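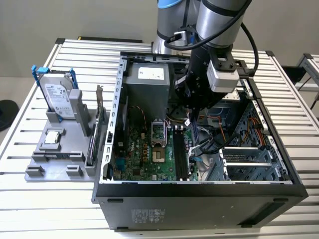 Robotic Assembly, Unit 5: The PC Build Task
Course notes, Svenja Reisinger

Read these before Wednesday's lab. They replace the slides from last term, which were too cheerful.

1. The task

Your team has to get a CPU, a memory module and a hard disk out of the parts tray and into a desktop computer lying on its side. The full task sheet is on the course page. The three parts are graded separately, and a team that places one part well and can explain why will do better than a team that gets all three in once and can't say how.

I am often asked why we use a real PC case and skip the printed practice boards that Skulico sells for teaching. The boards are fine for learning the software. They have wide openings, no cables and nothing sharp. A student who has only used them will believe that insertion is solved, and I would like you to stop believing that by the end of the unit.

2. What the claims are worth

You will find plenty of videos of robots building computers. Watch them with a pencil in hand and write down the following for each one:

How many tries were made, and how many are shown?
Who put the parts in the tray, and how exactly?
Was the socket already open?
Were the cables tied back?
Is the video sped up?

Most videos answer none of these. In our own task the CPU socket starts with its retention frame raised, and the tray has pockets and slots that hold each part in a known pose. That is a lot of help. A person took care of the hard part of the problem before the arm moved, and your report has to say so. "The robot assembles a PC" is not a sentence I will accept in an abstract.

3. Some numbers from last year, and why I don't trust them

Last year's teams logged 383 memory insertion attempts between them. The pooled success rate looked good, and one team put it on a poster. Then we went through the logs. 41 of the attempts had been restarted by hand after a bad grasp and entered as new attempts. Other teams had counted a module as inserted when it stood in the slot without the latches closed.

So before you run anything, write down what counts as an attempt and what counts as a success. For memory, success means both latches closed and checked by a finger. For the CPU, it means flat in the socket with no force applied. I will not argue about a CPU that is "nearly in".

4. Perception

The camera is mounted on the gripper. It sees well when the gripper is high and badly when it matters, at the last bit of the approach. Shiny metal is bad for it. So are black slots against dark plastic.

The Dindetti package finds the slots for you and reports a confidence score. Treat the score as an opinion. Two teams last year set a threshold at the vendor's suggested value and then never looked at it again – ask them how that went. If you train your own detector, the shared set has 3,123 labeled images, nearly all of them taken in the morning with the blinds down. Think about what that means for an afternoon lab.

5. Force

Position control alone will get you to the slot. It won't get you into it. When a memory module touches the edge of the slot, the arm will happily keep pushing, and boards crack with very little warning. Set the force limit before the first contact, and have a second person read the value back to you out loud.

A spiral search works for memory if the tilt is small. I have yet to see it work on a CPU without scraping something. If your team thinks it can, show me on a dead board first.

6. Cables

Nobody's simulation has cables in it. The case does. Power leads hang over places you'd like the gripper to go, and they don't lie the same way twice. You may move them by hand between runs, but then you have to record it. Teams that left the cables alone had lower scores last year and wrote better reports, and I graded them accordingly.

7. Lab rules

Log every run, including the embarrassing ones.
One person at the stop button for the whole run, doing nothing else.
Ground yourself before touching the board.
Don't change the tray and the code on the same day.
The Emance controller keeps its old tool offset after a restart. Check it every time.

8. Reading and what to hand in

Read the Saxena field report, sections 2 and 4. It is a company document and it wants to sell you something, but the failure table in section 4 is useful. Compare it with the summary on the first page and note where the two disagree.

Hand in two pages per team before the lab: your definitions, your force limits, and the failure you expect to see most often. Afterward you'll add a paragraph on which failure you got.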